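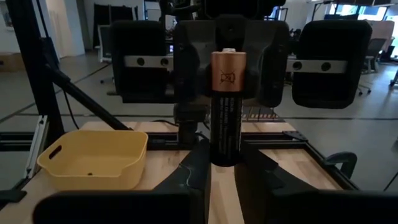 Battery with copper-colored top and the crossed-out bin symbol

Didex Voting Set for Student Senates and Councils

Home > Meeting equipment > Voting > Didex Voting Set

Item code: Didex 42
Availability: in stock, the full set also for rent
Price: on request, student organizations receive the school price

The Didex Voting Set is a wireless system for voting in a meeting. It was made with student governments in mind: senates, house councils, faculty councils, assemblies of clubs. Every member with the right to vote holds a small handset. The chair opens the vote from the base unit, the members press a button, and the result is shown on the screen of the room or only to the chair, as you decide in the settings.

We began to sell this set after many student senates asked us the same question. They had a resolution on which the room was divided, the raised hands were counted two times, and the two counts were different. Then somebody asked for a roll call, and the meeting went on until after 11 p.m. With handsets the count of one motion takes less than one minute, and a written record stays in the base unit.

What is in the case

Base unit with power supply
42 handsets, numbered
One chair console with the buttons Open, Close, Show and Repeat
Antenna with magnetic foot
USB cable
Carry case with foam inlay
Printed short guide and a set of blank seat cards

Batteries for the handsets are included with the first delivery. One handset uses two.

The handset

The handset has three large buttons: Yes, No and Abstain. Each button has a different shape, so it can be found also with the fingers only. A small display shows what was pressed, and a member can change the vote until the chair closes it. If the vote is secret, the display goes blank two seconds after pressing. We recommend to tell the members this before the first secret vote, otherwise half of the room will press again.

Handsets are given out by number. In an open vote the number is connected with the name of the senator, which you enter before the meeting in the Satti program. In a secret vote the system keeps only the totals, and it is not possible to get the single votes later, also not for us.

Types of votes

Simple majority. More Yes than No. Abstentions are shown but are not counted in the result, unless you change this.

Two-thirds majority. Used in many bylaws for a change of the constitution, for the removal of an officer, or for overriding a veto. The base unit calculates the needed number from the members who are present or from all seats. Please read your own bylaws carefully here. We have seen senates that used "present" for years when their text said "all seats".

Election with several candidates. The handset can choose from up to nine candidates. If no candidate has a majority, the chair can start a run-off between the first two.

Roll call. The names are shown on the screen one after another, with the vote beside each name. This is useful for resolutions where the students outside of the room want to know how their senator voted.

Quorum check. Each member presses any button. The number is shown to the chair and written in the record with the time.

The Satti program

Satti runs on a normal laptop and is used for the preparation of the meeting. You enter the agenda, the text of each bill or resolution, and the list of members with their college or house. During the meeting it shows the text and the result. After the meeting it makes a record as PDF or as a table, which can be attached to the minutes.

Amendments were a weak point of older versions. Now you can put an amendment under its resolution, vote on it first, and then go back to the main text as amended. An amendment to an amendment is possible too. Deeper than this the program does not go.

Satti does not need internet during the meeting. For the update you need it once, and we suggest to do the update before November, when most of our customers have their budget meetings and our telephone is very busy.

Guests, proxies and late members

Guests in the gallery do not receive a handset. Some councils like to ask the guests for an opinion, and for this you can set a group of handsets as "advisory". Their result is shown separately and does not enter in the count.

If your rules allow proxies, one handset can have the weight of two votes. The screen shows this openly with a small P beside the name. Proxy weight is turned off when the set leaves our warehouse.

A member who comes late takes the handset at the door and presses the side button. The chair console then shows a new number of present members. The same must be done when a member leaves early, and in practice it is often forgotten, so please put one person at the door with the case.

Technical data

Handsets per base unit: up to 843
Range indoors: about 85 meters, less with thick walls
Channels: 13
Record memory: all votes of the current academic year in normal use
Languages on the handset: English, Spanish, French, German
Connection to projector: HDMI
Connection to laptop: USB

Two base units can work in the same building when they are set to different channels. The channel is chosen with the wheel on the back.

Accessories

Trestix Floor Stand. A microphone stand with a holder for one handset and a speaker light. The light is green when the speaking time starts, yellow when one minute is left, and red at the end. It is set from the chair console. The stand is heavy in the foot and does not fall when somebody pulls the cable.

Sustix Charging Tray. For customers who wish to change to rechargeable cells. Please use only the cells from our list. The tray is closed with a lid and can stay in the student office overnight.

Extra handsets. Sold in groups of ten. New handsets must be registered one time with the base unit, it takes a few seconds for each.

Rental

The set can be rented for one meeting, one week or one semester. For a campus convention with more delegates we deliver additional cases. The rental price includes the delivery in both directions. Lost handsets are charged at the price of a new one. If you buy the set within the same semester, the rental is taken off from the invoice.

Batteries: storage and return

Take the batteries out of the handsets before the summer break. Do not mix old and new ones in the same handset. Used batteries do not belong in the normal trash. Most campuses have a collection box, and you may also send them back with a rented case, in the gray bag.

Questions we often receive

Can the set be used for the general student election?
No. It is for meetings where the members are in one room. For a campus-wide election you need a different system, which we do not sell.

Can a member take part from home?
Satti can accept votes entered by the clerk for remote members. They are marked in the record as entered by hand.

What happens when the base unit loses power during a vote?
The open vote is canceled and must be repeated. Closed votes are saved.

Can the chair vote?
Yes, with a normal handset. If your chair votes only in a tie, choose "Chair on tie" in the settings and the handset will stay locked until a tie occurs.

Is training included?
One online lesson for the chair and the clerk is included with each purchase. As officers change every year, the lesson can be repeated each fall without cost.

Ordering

Send us the number of voting seats, the size of the room and the type of votes in your bylaws, and you receive an offer in writing. Purchase orders from universities are accepted. For rental please write at least two weeks before the meeting.

Related items: Trestix Floor Stand, Sustix Charging Tray, Didex seat cards, Didex spare antenna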